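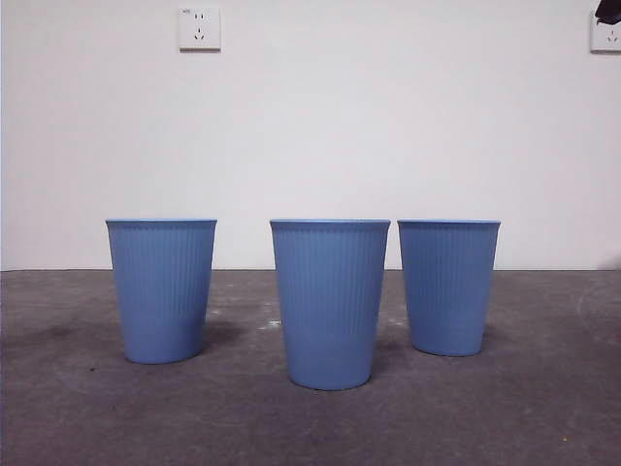

Three ribbed blue cups on the concrete floor, set out for cup handling.

Has anyone evaluated the Lisis handling kit for light plastic cups placed on the floor?

Posted by Huia Waaka
Category: Robot kits and services

Our department is reviewing the Lisis handling kit, which is offered through Ofori with a two-day setup service. The intended use is the pickup and stacking of light plastic tumblers in a training room. The kit would be mounted on a low mobile base that we already own. We have a trial unit until the end of November and must submit a written recommendation before it is returned.

The cups are light blue, wider at the rim than at the base, with fine ribs down the sides and a smooth band just under the rim. We set them out in a loose row, at different distances from the wall. Two of them stand close together and the third is well apart from them. The floor is bare gray concrete with a good deal of mottling and some scuff marks, and the wall behind is white.

Our results to date are mixed. The cup standing by itself is picked up without difficulty in nearly all runs. The two that stand close together are the concern. The kit selects the nearer one, which is correct, but the approach it plans will often bring a finger into the narrow gap, and the other cup is pushed over. The software records this as a completed pick, so the fault does not appear in the summary report.

I would appreciate guidance on the following points. Is there a setting that makes the kit approach from the open side? Does the ribbed surface cause trouble for the standard finger pads? Is the Ofori setup service worth its price for an organization that has one technician on site? The service is quoted to us at $700, and the optional soft finger set at $300.

We have read the quick start guide and the section on grasp planning. The guide discusses tabletop use only.

2 people are following this topic

Reply from tmk_facilities

We had this kit last year and sent it back. It was slow and the app logged us out constantly. I would look at the Esik one instead. I have not used the Esik on cups but the reviews are good.

Reply from R. Dunmore, Laboratory Services
Marked as helpful by the original poster

Our laboratory has operated the Lisis kit for two terms, largely with tapered containers of a similar kind, and some of our experience should apply to your review.

With regard to the approach direction, the setting exists but is not in the grasp planning menu. Open the workspace page, select Obstacles, and change "Neighbor clearance" from Standard to Wide. In the Standard position the planner considers only whether the fingers will fit at the height of the grasp. Your cups are wider at the rim, so a gap measured near the base will be larger than the gap the fingers must pass through on the way down. In the Wide position the planner takes the widest part of each object into account and will usually rotate the wrist so that the fingers close from front and back. Please note that the change must be saved to the profile. If it is made during a session and not saved, it is lost when the unit is powered off.

If the cups are so close that no approach is accepted, the kit will stop and report "No valid grasp." We consider this acceptable behavior, and our operators are instructed to move the cup by hand. There is also a "Nudge first" option. We tested it and do not permit its use with empty cups, which tip very easily.

The ribs have not caused us any trouble with the standard pads. We did have difficulty with grip force. The default is intended for rigid items and will press a thin tumbler out of shape, after which it may slip on release. Begin at the lowest setting and raise it one step at a time. The smooth band under the rim is a poor place to grip with the standard pads, and we set the grasp height to the middle of the body. The soft finger set is gentler, although the pads pick up dust from a concrete floor and must be wiped at the start of each session. I would not purchase the set until you have completed a week of runs at reduced force.

The floor deserves attention in your report. A mottled surface produced false detections for us, mainly where dark patches met lighter ones. Running the background capture again with the floor clear of cups corrected most of these. It must be repeated whenever the room lighting changes. We do it at 8 a.m. and again after lunch.

On the subject of the completed pick record, you are correct that the summary counts only the cup in the gripper. The detailed log has a separate line for "scene change," and a disturbed neighbor will be entered there. The detailed log must be exported before the session is closed.

As for the setup service, the technician who visited us was competent and patient. The first day was spent on mounting and calibration, all of which is covered in the manual. The second day was spent on our own objects and was of real value. Ofori did not offer the second day separately when we inquired, but it may be worth asking again. An organization with a technician who has calibrated an arm before could reasonably decline the service.

Reply from Winotel_user_group

I agree with the post above concerning Neighbor clearance. Please be advised that on the older firmware the option is named "Side margin" and accepts a number. A value of 3 gave us behavior close to the Wide setting. A higher value caused the planner to reject cups that were plainly within reach.

Our group uses the kit with a Winotel base, and we found that floor-level work required the camera bracket to be tilted further down than the guide shows. With the bracket in the tabletop position, the rims of cups in a row line up from the camera's point of view, and the depth estimate for the cup farthest away was poor. Tilting the bracket improved this a great deal. Calibration has to be run again afterward.

I cannot comment on the price of the service. We did our own setup.

Comment from Huia Waaka

Thank you for these replies. The trial unit has the newer firmware, and I have located the Neighbor clearance setting. We will repeat the runs with the bracket tilted and the force reduced, and the detailed logs will be attached to our recommendation. I have also written to Ofori to ask whether the second day may be booked separately.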